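4.2 Placement of holders on the wall panel

The first part of the study concerned what the participants keep near the workbench. In this section we turn to the question of where the small holders are placed, and how the placement changes during the weeks of use. By a holder we mean any small box, slot or bracket which is fixed on a vertical panel and which projects from it far enough to receive an object. Shelves and drawers are treated in Section 5.

Sixteen workplaces took part. They belong to two firms, Siltenov and Drirken, which both do small repair and assembly work and which both gave their workers free choice of the panel arrangement. At Siltenov the panels hang behind the bench, at the height of the chest. At Drirken they hang at the side, so that the worker must turn the body to reach them. We consider this difference important and return to it below.

Every workplace received the same set of holders at the start of February, and the workers were asked to arrange them as they liked. No advice was given. Afterwards the arrangement was noted once a day, after the end of the shift, on a paper sheet showing an empty panel. When a holder had been moved, its new place was drawn and the old one was crossed. When a holder had only been turned or pressed back into its position, this was not counted as a move. In total the sheets contain 1018 notes, of which 68 describe a real move of a holder from one place to another. The other notes concern the contents of the holders or say that there was no change.

The moves are not spread evenly over the period. Most of them fall in the first days, when the workers discovered that a place which looked good from a standing position was difficult to reach from the chair. After this the panels became quiet. In six workplaces no holder was moved again until the end of the study. In the other ones there were single moves, often after a new type of work had arrived and a tool that was seldom needed had suddenly become a daily one.

We had expected that the workers would arrange the holders in straight rows, as it is shown in most of the printed guides for workshops. This was the case only for a part of the panels. Many workers began with a straight row and later shifted the holders one by one, up or down, until the row was broken. When we asked for the reason, the answers were practical. In a straight row the hand which goes to the far holder passes over all the near ones, and long objects standing in the near ones are in the way. If each holder is a little higher or lower than its neighbor, the hand has a free path. One worker at Siltenov explained that she had not planned it - she only moved each holder when it had annoyed her enough.

A second observation concerns the size. The wide, open boxes were usually given a place at the border of the panel, and the narrow slots were put closer to the middle. The wide boxes receive mixed objects, such as tape, cloths and small bags, and the hand can find them without much looking. The narrow slots are used for a single tool, and the worker must look at the opening to put the tool back. It seems natural that the openings which need the eyes are placed where the eyes already are. At Drirken this tendency was weaker, probably for the reason that the worker turns the whole body and looks at the panel in any case.

The question of how many holders should stay on one panel has been discussed before, mainly with regard to the total surface. Our sheets suggest that the free surface between the holders matters more. When two holders were mounted so close that the fingers could not pass between them, one of the two was in most cases left empty after some time. We met the same effect in our own test room, which carries the project name Risutard and where different arrangements can be tried before they are proposed to the firms. The panel used there is light gray and has small gray holders of different widths (Figure 6).
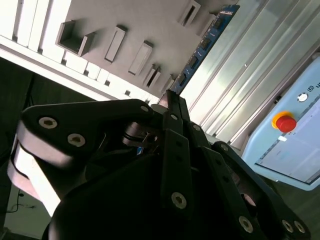

Figure 6. Wall panel with seven small gray holders. The largest is an open square box; the other ones are narrower or smaller.

In the test room we compared a broken arrangement with a straight one, using the same tools and the same chair. The people who tried both said that the broken arrangement looked less tidy, but they preferred it for the returning of tools. For the taking of tools they did not report a difference. This agrees with the impression from the workplaces, where complaints concerned almost always the putting back. A tool which is difficult to put back remains on the bench, and then also the best holder has no use.

Some limits should be mentioned. The holders were all taken from the Magesa series and have one common depth, so we can say nothing about deeper boxes. The workers at both firms knew that the sheets would be read, and it is possible that they kept the panels in better order than they usually do. Finally, left-handed workers were too few for a separate treatment. Their panels looked in general like mirrored versions of the others, with the wide box on the opposite side, but this should be examined with a larger group.

The contents of the holders, and especially the objects which were put there without belonging to the work, are described in the following section.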